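3 Dec 2022

Up before six to finish the hem on the blue curtains. The thread kept snapping, so I changed the needle and wound a new bobbin, and after that it ran fine. 112 inches per panel, two panels done, two to go. I want them up before my sister comes.

Walked to Trollberg for bread and the post office. The parcel for Wanda Ostrowski cost more than I expected, but she has been waiting on those patterns since September and I wasn't going to carry it home again. The line was long. The man ahead of me was mailing a pair of skis.
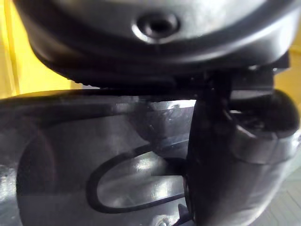 Jayson Dimaculangan called after lunch about the choir. He wants me on alto again for the carol evening, 30 singers if everyone turns up. I said yes, then remembered I still have his music from last year, with coffee on the second page. I'll copy it out clean before I give it back.

Soup for supper – leeks, potato, the end of the ham. Too much salt. I added milk and it was all right.

Paid the heating bill and wrote down the meter, 2152. Higher than I'd like. I've closed off the back bedroom and put the rolled towel along the door. The window in there still sticks and lets in a draft at the corner.

Read a chapter and a half in bed. Snow started a little after nine. Need to buy salt for the steps tomorrow, and more blue thread.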